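Copying a Row of Blocks – what my group did for our design studio project

So my part of the project was the block task, and I ended up liking it way more than I expected! The idea comes from a little puzzle set we called Wurnina. You get a pattern, you get loose cubes, and you build the same pattern again somewhere else. Simple enough for a kid, but we wanted to know where people put their copy when you give them very few instructions.

We worked on a plain white table in the Grerkham building, up against the tiled wall. I drew the target area straight on the table with a black marker (my lines are not great, I know). One row goes in the marked area and the other goes outside it, with the same colors in the same order.

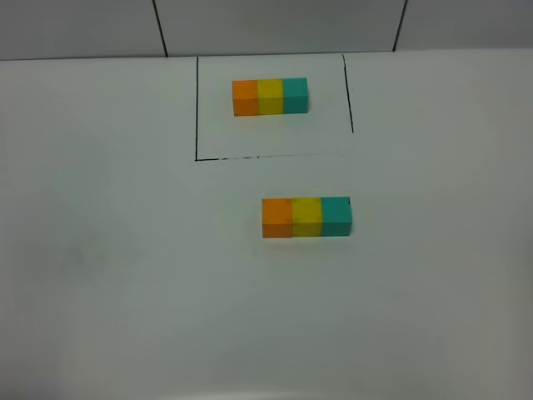 Figure 1. Two matching rows: orange, yellow, teal. One is inside the marker lines and one is outside.

We wrote down every try in a shared sheet we named Avance. The plan was 1000 tries, which was pretty ambitious for January, and we stopped at 868. Six of those had notes I couldn't read afterward (my own handwriting, sadly), so the results use 862. Over 70 of the tries had the colors right but the row turned or spread out, and we argued for a whole afternoon about whether that counts as a match. In the end we gave it its own column – same order, loose spacing.

The spacing thing became my favorite part. When the cubes are pushed together you read them as one bar, and it's really easy to check the order. Pull them apart and it gets harder to say what is a row and what is just some blocks on a table. 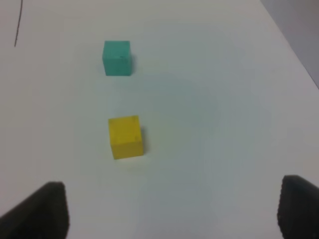
With yellow and teal I kept going back and forth on how big a gap I would accept, and I changed my mind twice before we wrote the rule down. The final rule is that the cubes have to touch. It's strict, but two of us could score the same try and agree, and before that we often didn't.

If I did this again I'd use a ruler for the marked area and add a fourth color. The Golob pattern cards we made for longer rows never got used, so those are going to the next group, along with the sheet.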